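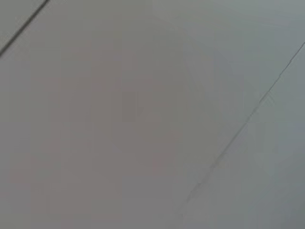

Filed under: Project updates / Safe working

Rudex handling cell: progress report for March

Work this period was on the written rules for the cell at Grivberg. The first draft went to shift leads at the start of the month and came back with a lot of comments, mostly on who may restart the arm after a stop. The rule now says that the person who pressed stop is the person who clears it, unless their shift has ended. In that case the shift lead signs for it.

The reduced speed limit applies whenever the gate is open. We ran 3754 cycles under the new rules and logged 747 of them with an operator inside the marked area. There were 12 protective stops. Nine were caused by sleeves or trolleys crossing the light curtain, and three are still being looked at with Bozsik, who supplied the curtain.

Wrist camera checks have been added to the start-of-shift list. The lens is wiped, a test view is saved, and the arm stays in manual until both are ticked. Two shifts missed this in the first week.

Spending stands at 1582 pounds against the training line. The second Sudance course has been moved to next period as the room was not free.

Still to do: the lock-off procedure for cleaning, a shorter version of the rules for agency staff, and a decision from you on whether night shift needs its own trained lead. We would like that decision before the next draft goes out.

4 comments | 11 shares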